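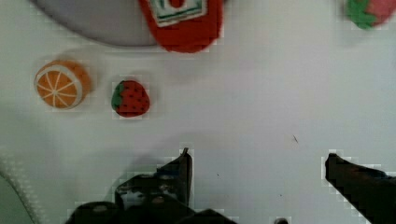 Demonstration collection is the practice of recording a robot while a person makes it perform a task, so that the recordings can be used to train a control policy. Each recording is called an episode or a demonstration. The method is used mostly for manipulation, where the task is to pick up, move, open or arrange objects, and where writing explicit rules for every object and position is difficult.

A policy trained on demonstrations takes the current camera images and joint readings as input and produces the next motion of the arm as output. How well it works depends heavily on the episodes it was trained on. For this reason, groups that train such policies often spend more time on collection than on the design of the learning method.

Terms

The person who moves the robot is called the operator or demonstrator. The full set of objects, furniture and cameras is the station. An episode begins when recording starts and ends when the operator marks it as finished. A task is the instruction the episode is meant to satisfy, such as "put the strawberry on the plate." A layout is one arrangement of the objects at the start of an episode.

The word "trajectory" is sometimes used in place of "episode," although some authors keep it for the joint positions alone, without images.

Methods of control

Several methods are in common use. In leader-follower control, the operator moves a second arm by hand and the robot copies its joint angles. In handheld-controller methods, the position of a controller in the operator's hand is tracked and mapped to the position of the gripper. In kinesthetic teaching, the operator holds the robot itself and pushes it through the motion. Kinesthetic teaching gives a good sense of contact, but the operator's hands and arms tend to appear in the camera images, which the trained policy will not see when it runs alone.

A fourth method, scripted collection, uses a hand-written program to produce the motions. It is cheap to run but gives motions with little variety, and it is usually limited to simple picking.

Station layout

A typical station has an arm fixed to or beside a table, a two-fingered gripper, and two or more cameras. One camera is fixed and looks at the whole table, from overhead or from one side. Another is carried near the wrist and moves with the gripper. The fixed camera shows where objects are in relation to each other. The wrist camera shows the last few inches of an approach in more detail, with the fingers in view, and is often the more useful of the two for grasping.

Plain tabletops are common because they make objects easy to separate from the background. They also make the trained policy dependent on a plain background. Some groups change the table covering between blocks of episodes for that reason, and others leave it alone and accept the limit.

Stations in shared rooms are usually fitted with an emergency stop within reach of the operator. Cables running along the arm need enough slack for the full range of wrist rotation. A cable that pulls tight near the end of a reach will disturb the motion and leave a pattern in the data that has nothing to do with the task.

Objects

Toy kitchen items are widely used in this work. They are light, cheap to replace and safe to drop, and their shapes are varied enough to call for different grasps. Soft toys tolerate a badly closed gripper. Flat objects such as plates are harder, as the fingers must reach the rim at the right angle, and many task lists use the plate only as a place to put other things.

Color matters in the choice of objects. A set in which every red object is a strawberry may teach the policy to reach for red. Adding a second red object of a different shape makes it possible to check whether the policy is using shape at all. The same applies to duplicates: when two strawberries are on the table, the instruction has to say which one is meant, or the labeling rules have to accept either. 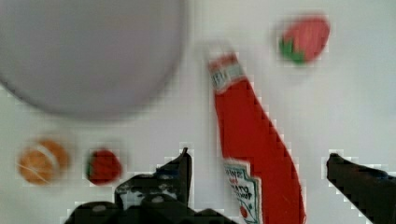

Wrist-camera view with a ketchup bottle lying between the open gripper fingers.

Bottles are a common test of grasp direction. One that lies on its side can be gripped across the body without trouble if the gripper turns to match its angle, but a grasp along its length will usually fail. Operators tend to develop a favorite approach after a few dozen episodes and repeat it. A guideline used on many projects asks them to vary the starting pose of the arm so that the wrist camera sees each object from more than one direction.

The Plultby collection

The Plultby collection is a set of tabletop kitchen demonstrations assembled by a working group led by Waltraud Pichler. It was planned as a small reference set for comparing collection procedures. The first part contains 500 episodes recorded by a single operator, Wendelin Rainer, with a fixed task list. The second part contains 700 episodes recorded by several operators on the same list.

Episodes were recorded in blocks of 15. Within a block the objects stayed the same and only the layout changed. Between blocks, items were added or taken away. Pichler's notes give the reason as practical: changing the object set after every episode slowed the work and led to errors in the labels, while longer blocks produced layouts that looked too much alike.

The project used a recording program called Trelis, which stores the camera streams, joint readings and gripper opening with a common clock. An earlier program, Bokov, had saved each stream to its own file, and the streams had to be aligned afterward. Episodes recorded with Bokov in May were later dropped from the release when the wrist images were found to lag behind the joint readings. The lag was small, but it was enough to make the gripper appear to close before it reached the object.

Labeling followed a scheme known as the Ammann sheet, a one-page form with a field for the instruction, a field for the outcome and a field for remarks. The outcome field allows three values: completed, completed with correction, and not completed. "Completed with correction" covers cases in which the operator missed a grasp, backed off and tried again.

Treatment of failed attempts

Opinion is divided on whether failed or corrected episodes should be used in training. A policy trained only on clean episodes has never seen what to do after a miss, and small errors can carry it into positions that do not appear anywhere in the data. Corrected episodes show a way back. On the other hand, a policy that copies the correction may also copy the miss.

The usual compromise is to cut the episode at the point where the correction begins and keep the second half. The Plultby release keeps corrected episodes whole and marks the time of the correction, leaving the cut to the user. Episodes marked "not completed" are supplied separately.

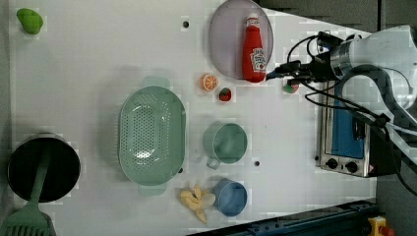

Reading time for this section: 2 minutes

Clutter and distractors

Early sets often showed only the objects needed for the task. Later ones leave unrelated items on the table on purpose. Such items are called distractors. A colander, cups, a pot and a toaster oven may all be on the table while the instruction concerns a bottle and a plate. Distractors serve two purposes: they stop the policy from treating any visible object as the target, and they allow the same layout to be used for several different instructions.

Large items have a further effect. They take up space the arm would otherwise pass through, so the operator has to lift higher or go around. An overhead camera will lose sight of small objects when the arm or its cables pass over them. Labels that depend on the overhead view alone are therefore unreliable near the gripper, and reviewers are advised to check the wrist view before rejecting an episode.

The amount of clutter is limited by reset time – the interval between the end of one episode and the start of the next. With few objects, the operator can rearrange the table by hand in seconds. With many, resets can take longer than the episodes. Some task lists work around the problem by pairing tasks that undo each other, such as placing a banana in a pot and taking it out again.

Quality control

Review is normally done by replaying the video at increased speed. Reviewers look for missing images, long pauses, objects knocked off the table and instructions that do not match the motion. Pauses are a frequent fault. An operator who stops to think leaves a stretch in which the images do not change and the action is zero, and a policy trained on many such stretches may stop moving altogether. Most processing tools trim idle time at the beginning and end of an episode. Pauses in the middle are harder to remove cleanly.

Camera position should be checked at the start of each session. A fixed camera that has been bumped can shift enough to affect training without looking wrong to a reviewer. Rainer kept a reference picture of the empty table for each camera and compared it with the live view before recording, and the same check was later written into the Plultby procedure for all operators.

Differences between operators are also recorded. Speed, height of lift and the moment of gripper closure vary from person to person. Mixed data gives more coverage, though a small policy may average two styles and follow neither – a problem seen most often where one operator goes left around an obstacle and another goes right.

See also
Imitation learning
Teleoperation
Behavior cloning
Robot end effector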